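Minutes – Tirnari demonstration working group, November

Held in the Putley room, 2:00 p.m. Present: arm operators, data lead, safety lead, one visitor from Drirnlow by phone.

**1. Last minutes**

Accepted. The action on spare leader-arm cables is still open and moves to item 5.

**2. Progress on demonstrations**

The data lead reported 844 demonstrations stored, all by remote control. Hand guiding was stopped last month – the operator's arms kept blocking the overhead view, and the recorded forces included the push of the hand. The group agreed to stay with remote control for the desktop PC work and keep hand guiding for setting start poses only.

Of the latest batch, 30 were thrown out. Most had long pauses while the operator worked out the next move. Operators are asked to rehearse once before recording and to stop and discard if they lose their place.

**3. Desktop PC task**

The case stays on its side with the panel off. Discussion was mostly about the processor step and how close the arms can work to the power supply and drive cage without catching the wiring.

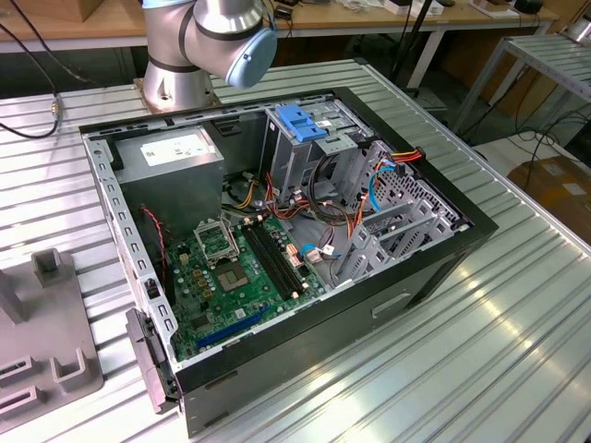
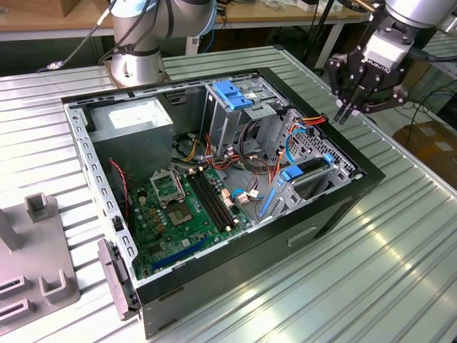 *Item 3: PC case on the worktable, CPU socket bracket raised in both views.*

Agreed:

- Lifting the bracket and placing the processor will be recorded as separate tasks.
- Cables are to be left as they lie between takes. Drirnlow asked for some variety in the wiring and did not want it tied back.
- Fixture position to be marked on the table before the next session.

The visitor asked whether memory modules could be added this month. Not agreed. The operators want over 20 clean takes of the processor step first.

**4. Operator controls**

Two operators find the gripper trigger too sensitive near the closed end. The scaling will be changed and tried on seven takes before it goes to everyone. Zakharchenko settings stay as the default until then.

**5. Actions**

- Data lead: relabel the old hand-guided takes so they are not mixed into training.
- Operators: mark fixture position, try new trigger scaling.
- Safety lead: order leader-arm cables, check the reach of the stop button from the second operator seat.

Closed 2:50 p.m. Next meeting in the same room.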